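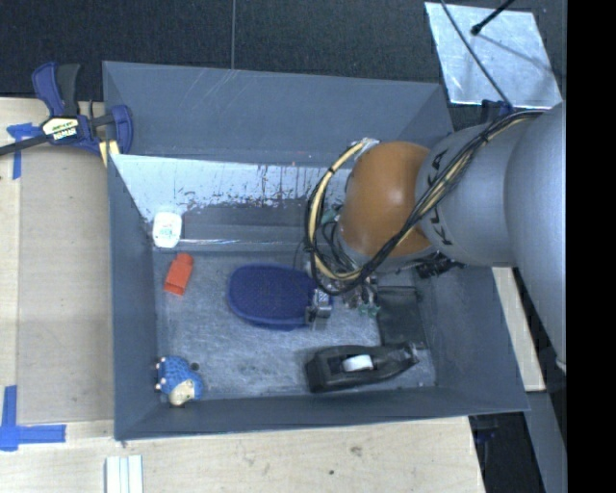
Clorwood Regelheft für Greifzellen: Wie gut taugt es im Alltag?

Das Regelheft von Clorwood richtet sich an kleine Labore und Werkstätten, in denen ein Roboterarm Einzelteile aus einer Kiste greift. Geliefert werden ein Ringbuch, 87 laminierte Prüfkarten und ein Bogen Etiketten. Ich habe es zwei Monate lang an einer Zelle mit KUKA-Arm und grauer Kiste auf einem Holztisch benutzt. Bezahlt habe ich 169 Euro.

Aufbau

Das Ringbuch hat vier Kapitel: Arbeitsplatz, Leitungen, Greifgut und Protokoll. Jede Regel steht auf einer eigenen Seite, mit Prüfkriterium und Intervall. Die Sprache ist knapp und verständlich. Ein Stichwortverzeichnis fehlt, was beim Nachschlagen stört.

Arbeitsplatz

Clorwood verlangt, dass die Kiste gegen Verrutschen gesichert und ihre Lage auf dem Tisch markiert ist. Eine Einhandzwinge am Rand lässt das Heft ausdrücklich zu, wenn der Griff außerhalb der Greifbahn liegt. Bei uns sitzt die Zwinge links, der Arm kommt von rechts. Für Markierungen genügt Klebeband, blaues haben wir ohnehin auf der Platte. Die Karte fordert zusätzlich ein Datum auf jedem Streifen. Das halte ich für übertrieben.

Leitungen

Das beste Kapitel. Bündel sollen in regelmäßigen Abständen gebunden sein und in einem freien Bogen zum Greifer laufen. Geprüft wird von Hand, in den äußersten Stellungen des Arms und bei stillgesetztem Antrieb. Für die dünnen Adern direkt am Greifer gibt es eine eigene Karte, und die hat bei uns am meisten Arbeit gemacht. Das Vorgängerheft von Garnen behandelt diesen Punkt auf einer halben Seite.

Greifgut

Das Heft empfiehlt einen gemischten Satz mit flachen, runden und unregelmäßigen Formen. Ein Klebebandabroller und ein kleines blaues Spieltier erfüllen das schon ganz gut. Glänzende Flächen an der Kistenwand sollen im Protokoll vermerkt werden, auch wenn sie niemanden stören. Unklar bleibt, wann ein zerkratzter Kistenboden zu tauschen ist. Die Karte nennt 3.000 Griffe, das Ringbuch spricht nur von „sichtbarem Verschleiß“.

Protokoll

Die Vordrucke fassen bis zu 623 Einträge. Die Spalten für Fehlgriffe sind zu schmal, ich schreibe quer. Eine Datei zum Ausfüllen am Rechner gibt es nur im Abo bei Dreka.

Bewertung

Gut: Kapitel Leitungen, robuste Karten, klare Intervalle.
Weniger gut: kein Stichwortverzeichnis, Widerspruch beim Kistenboden, Datei nur im Abo.

Eine Risikobeurteilung ersetzt das Heft nicht, das steht auch auf der ersten Seite. Wer mehrere Zellen betreibt, sollte sich zum Vergleich die Mappe von Rodrigues ansehen, die teurer ist und auch Schutzzäune behandelt. Für eine einzelne Zelle reicht Clorwood. Vier von fünf Punkten.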